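Motorhome leisure battery going flat in two days on site without hook-up

Posted in: Campervans and Motorhomes > Electrics

Veronika Ruchti

We bought a second-hand six-berth motorhome in the spring, a Taltora on a coachbuilt body, and so far we have mostly stayed on sites with electric hook-up. No trouble at all there. Last month we did our first proper stay without it, three nights on a farm field near Skikton, and by the second evening the control panel was showing a red battery and the water pump was slowing down. By the morning of day three we had no lights in the back and the fridge panel was flashing, although the fridge itself was set to gas.

What we have: one leisure battery under the passenger seat, 100 amp hours according to the label. No date on it that I can find. The previous owner said it was replaced "not long ago" but there was no receipt in the folder. There is no solar panel. The charger is the one the van came with.

What we were using: lights in the evening (LED, I think all of them), water pump, phone charging for four people, and the blown-air heating both nights as it was cold. We watched television for perhaps an hour the first night. We drove for 16 miles to get there from the previous site, where we had been plugged in all night, so I assumed the battery was full when we arrived.

My husband thinks we need a second battery. The dealer says a solar panel. I would like to know which one it is before spending anything, or if it might be something else. We want to go away again in December for a few days and will probably have no hook-up for part of that.

Also, is it bad for the battery to have gone that low once? It did charge back up when we got home, or the panel said so.

3 replies

Chowdhury

Get solar. We fitted a panel on ours two years ago and have never looked back, hardly use hook-up now and it has paid for itself in site fees. You can get a kit with everything in it and do it in an afternoon if you are OK on a ladder. Don't bother with a second battery, it is just more weight.

Check your payload too. Most people are over and don't know.

Bo-ram Hong

I would not buy either of them yet. Test the battery you have first.

If it is a healthy 100 amp hour lead-acid battery you can use about half of that before you start to damage it. Your lights will take very little. The pump takes a fair bit but only while it is running. Phones are small. The television for an hour is not much. The heating is the thing to look at, as the gas does the heating but the fan runs off the battery, and on a cold night it can be on for hours at a stretch. Even so, with the use you describe I would expect a good battery to see you through two nights and into the third day with care. Yours was struggling by the second evening, so my guess is that it is tired. A tired battery will show full on the panel and then drop quickly once something draws on it.

To test it you need a cheap multimeter. Charge the van fully on hook-up at home, overnight at least. Unplug it, turn everything off at the control panel and leave it for several hours, longer if you can. Then measure across the battery terminals. You want 12.6 or 12.7 volts. If it says 12.4 or less after a full charge and a rest, it is on its way out. If it reads well, turn on all the lights and the heating fan for an hour or two, turn them off again, let it rest and measure once more. A big drop after such a small load tells you the same thing. A garage or a battery shop will do a proper load test, often for nothing, but you may have to take the battery out and carry it in.

While you are in there look at the terminals. Ours had white crust on the negative one and a clamp you could turn by hand. Cleaning it up and tightening it made a real difference, and it cost us nothing. Turn everything off and disconnect the hook-up before you start, and take the negative lead off first.

Check for something drawing power all the time as well. On our van the television aerial booster had a little switch with a green light inside a cupboard, and it had been on since we bought it. Alarms and trackers do it too. Step lights are another one. Some panels have a battery selector which lets you run the habitation side off the engine battery, and you don't want to find that one out in a field.

On your last point, yes, going that low does harm it. Once will not always kill a battery, but if the previous owner did it a few times as well then it would explain what you are seeing. If the lights had gone out completely it was very low indeed.

If it fails the test, replace it like for like and see how you get on before adding anything. Solar is good in summer but will give you next to nothing in December, especially flat on a roof under trees. For a winter trip I would book hook-up for at least every third night, or plan a decent drive in the middle. Sixteen miles will not put much back in. A couple of hours on the road is more like it, and that is if the split charge relay is working. You can check that with the same multimeter: the leisure battery should go up to somewhere over 13.5 volts with the engine running.

If you do end up wanting a second battery, get two the same and fit them at the same time – a new one paired with an old one gets dragged down. And Chowdhury is right about payload, a battery that size is over 20 kilos.
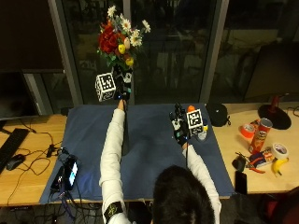 Godier
Member, Campervans and Motorhomes
15 July 2018 | 53 posts

Agree with most of the above. One thing to add, which is the charger. If the van is more than ten years or so old the built-in charger may never get the battery completely full. Ours stopped at 13.8 volts and stayed there. Two new batteries in four years before we worked that out. Have a look at the label on the charger and see if it mentions stages, or a switch for gel and lead-acid. If there is a switch make sure it is set for the battery you have.

Also the red light on the panel is not much of a guide. Ours goes red when the pump runs and green again when it stops. A small plug-in voltage display is a few pounds and you can leave it in the 12 volt socket by the table.

Heating overnight, we turn it down to the lowest setting and use thicker duvets. The fan hardly comes on then. With children in the back you might want it a bit higher.

Veronika Ruchti

Thank you all. I have ordered a multimeter and will do the test at the weekend. I did find the aerial booster switch, inside the wardrobe, and it was on. I can't see the charger label without taking a panel off so that will have to wait for my husband. Will post the readings when I have them.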